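The small boxes from the drawer

September 2023

Since we moved to Kalham I keep one drawer in the kitchen where everything small goes. When I do not know the place of a thing, it goes in the drawer. This works well for a few weeks, and then the drawer does not close any more.

Last week it did not close, so I decided to put it in order. My method is very simple. I take a cardboard box, I put it on the table and I fill it with one kind of thing only. When the box is full, or when this kind of thing is finished, I write on the flap and I carry it to the cupboard in the corridor. My neighbour in Wurumum used plastic boxes with lids for this, and they looked very nice, but cardboard costs me nothing.

I prefer a shallow box. In a deep one the small things lie on top of each other and after a month I have the same drawer again, only in another place. I also leave the flaps on, although many people cut them away. They stand up a little in my way while I am packing, but later I can close the box against the dust. 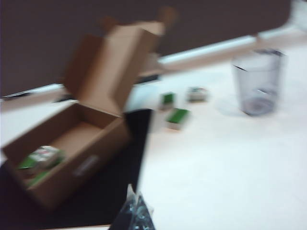
The green and white ones: one in the box, three still on the table.

I put the first one in the corner and continue along the wall of the box, so the middle stays free until the end. Under the box I like to have the black mat, as the white table gets scratches easily. The clear plastic cup I use for drawing pins and other very small things, which otherwise go under the fridge.

The batteries I found at the bottom of the drawer will go to the collection point at the Zavico shop. I must also look for the spare key of the cellar, which should have been there and was not. In November my sister's family comes to stay, and before that I would like to do the 2 drawers under the oven in the same way.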